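## Aula 6 – Superfícies caneladas: ver, tocar, limpar

Na semana passada ficámos nas superfícies lisas e prometi que hoje entrávamos nas caneladas, que são as minhas preferidas (quem já me ouviu falar disto no corredor sabe que é difícil fazer-me parar!). Tragam o caderno de esboços e um lápis macio, 4B ou mais, porque vamos precisar de pretos a sério.

Uma superfície canelada faz-se de duas coisas: a crista, que apanha a luz, e o sulco, que a perde. Parece pouco, mas quase tudo o que nos interessa vem daí. Uma crista larga e arredondada dá uma passagem suave do claro para o escuro; uma crista estreita dá um risco. Quando as cristas se abrem em leque, a largura muda ao longo do caminho, e é aí que a maior parte dos alunos se engana no desenho – fazem as linhas paralelas por hábito e a forma fica achatada.

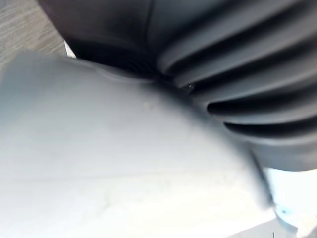

*Fig. 1 – Cristas grossas em leque, cinzento-escuro; os sulcos chegam quase ao preto.*

Reparem na diferença entre a zona canelada e a parte de cima, mais lisa, onde o cinzento fica muito mais uniforme e mal se nota uma linha de junção. Gosto de começar o esboço por essa zona calma e só depois descer para os sulcos, mas o Teodor Sikora, que dá a turma de Tuesday em Durndale, faz exatamente ao contrário e os desenhos saem-lhe muito bem. Experimentem as duas maneiras.

Quanto à limpeza: o pó acumula-se no fundo dos sulcos, e um pano passado por cima só toca nas cristas. Usem um pincel seco, sempre no sentido do sulco, de dentro para fora, e só depois o pano ligeiramente húmido. Nada de solventes sem saberem primeiro se a peça é de borracha ou de plástico.

### Para a próxima aula

- Um esboço de uma superfície canelada que tenham em casa, visto de muito perto.
- O mesmo objeto com a luz vinda do lado oposto.
- Ler as notas de Mieczysław Piątek sobre sombras fundas, até à página 43.

Deixei na sala as peças da caixa Olatunji para quem quiser praticar. Voltem a pô-las na caixa no fim, por favor, com o papel entre elas.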